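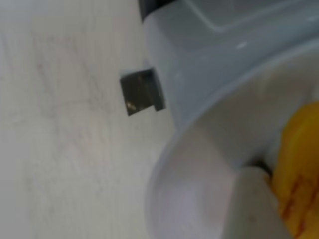 My mother kept her counters so clean that you could have done surgery on them, and possibly some was done, given what my uncle was like with a paring knife. I did not inherit this. I inherited her gravy boat and a tendency to buy white things. When we redid the place in November I picked flat white for practically every surface I was allowed an opinion on, over the objections of Hiwot Gudeta, who has two kids and a dog and told me to go with "something the color of crumbs." Three months later there are gray scuffs running off on a slant behind the blue-gray plastic, soft streaky ones, like somebody tried to sketch rain with a pencil and lost interest. The plastic, meanwhile, is as glossy as can be. Big round rim, little shine on the shoulder, not a care in the world.

So this week was scuff week.

I started with a damp cloth because I'm an optimist. The cloth came away a bit gray and I got very excited, and then it dried and every streak was right where I'd left it. I may have just been washing the cloth.

Next was dish soap. Then baking soda, mixed to a paste according to a website that also wanted me to know about the author's divorce. (She's doing better. She has a kiln now.) The paste took off some of the marks and put down a chalky film, so for an evening I had the choice of dirty or dusty.

Bendik Haugen came by to return my ladder and stood there with his arms folded. Bendik believes that everything in a house can be fixed with a pencil eraser. I pointed out that the marks looked like pencil to begin with, and he said well, there you go. We tried it in one corner, the two of us bent over like monks. It sort of worked! It also makes eraser crumbs, which go everywhere, and at the rate we were going I'd be done when I'm 90.

The matte finish is the trouble, I think. The sample in the store was the size of a playing card and nobody had ever set anything down on it. Matte looks wonderful until you live near it. The glossy stuff wipes off with a sleeve. I know because I did it with a sleeve, and now the sleeve has baking soda on it.

Eirini Spanos says to leave it alone and call it patina. Eirini also has 21 houseplants, 9 of which I would describe as alive, so I take her advice on upkeep with some care.

Current plan: one of those white foam sponges, very light pressure, a small patch first. If that takes the finish off I'll be looking into something the color of crumbs, and Hiwot doesn't need to hear about it. The ladder, by the way, came back with a different color of paint on it than it left with. I haven't asked.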